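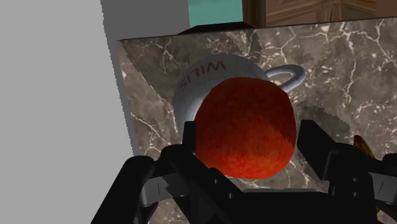 Brândușa Radu asked whether Rukero can take over when the main playout machine drops, or whether someone still has to press the button. It can. We moved our channel in Cáceres to it this month, so a few notes on how we set it up.

1/ The main and backup machines run the same playlist. The backup stays one frame behind and checks the main output all the time. If it sees black or silence for longer than the limit you set, it takes the channel.

2/ Set that limit with care. We started at 1,000 milliseconds and it switched during a quiet film. 2,000 has been fine.

3/ Our old schedule files came out of Mumis. Of 586 items, 189 had the wrong end time after import. The fault was in our own export settings. Check yours before you blame the new software.

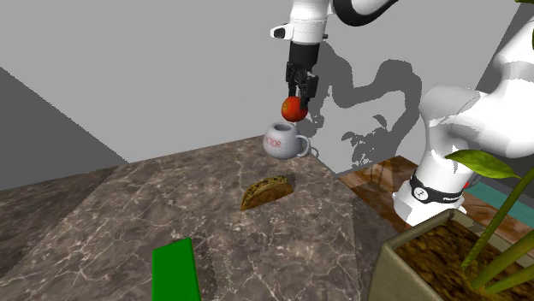

Red fruit held over the white mug.

4/ Subtitles need their own folder on each machine. If you point both at one shared drive and the drive goes, you lose them on both.

5/ Logs are plain text, one file per day. Zitora reads them for our advert reports without any changes.

6/ Going back to the main machine is still done by hand. I prefer it that way. Wait for a break, check the clock on both, then switch.

7/ Still to test: live inputs with two sound languages. I'll add to this thread when we've run it for a full evening.

December 8, 2019
14 replies · 31 shares

Contact · Copyright · Back to top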